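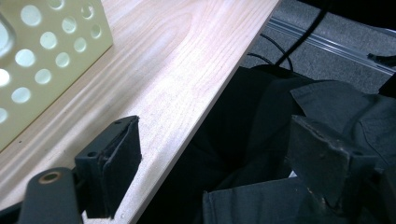 Perforated plastic panel, cream, standing on a wooden board.

To: Storage and Fittings list
Date: July 3, 2018
Subject: Re: Perforated containers on timber shelving

Members are advised that the Bruklow storeroom will continue to use perforated plastic containers on its wooden boards. The query received through the list is quoted here, and the response follows.

> Our branch has received 50 of the Truvine perforated containers and
> intends to place them directly on uncoated boards. Is a liner
> required? The Wiegand guidelines we hold refer only to metal
> shelving. We would also appreciate advice on spacing.

A liner is not required for dry goods. Containers holding damp cloths or cleaning supplies should be placed on a tray, as moisture will pass through the holes and may discolour the grain.

Branches are asked to leave a gap of 60 mm between containers and to keep each one clear of the front edge of the board. Boards longer than 140 cm require a centre support. Labels should be tied through the holes, as adhesive labels do not hold well on a perforated surface.

Orders for replacement containers are to be lodged through Custo by the branch concerned. The current minimum order is 2 cartons.

Storage and Fittings Office
Bruklow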